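Womberg Opens Snack Counter for Families and Neighbors

Womberg, 4/27/24 – After a long winter of planning and a good deal of cheerful arguing over what belongs on the shelf, Ludilora is delighted to open its new snack counter at the Damasceno building, and everyone is warmly invited to come by, say hello and find a little something to eat.

The clear tiered rack has puffed-grain bars, candy and chewing gum, with wrapped sandwiches for anyone who wants a proper bite, and there is a countertop appliance as well, with its big red knob and yellow panel. 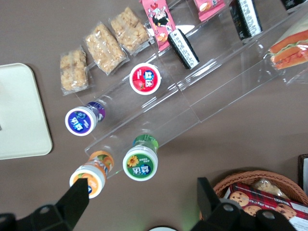
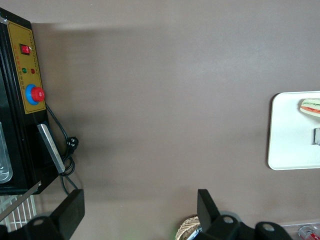
What to Expect

"We wanted a spot where you could stop for a sandwich and end up staying to chat," said Valdir Cordeiro, who runs the counter and has been choosing snacks for it since March. The first 300 guests will receive a free treat, courtesy of our friends at Pastomness.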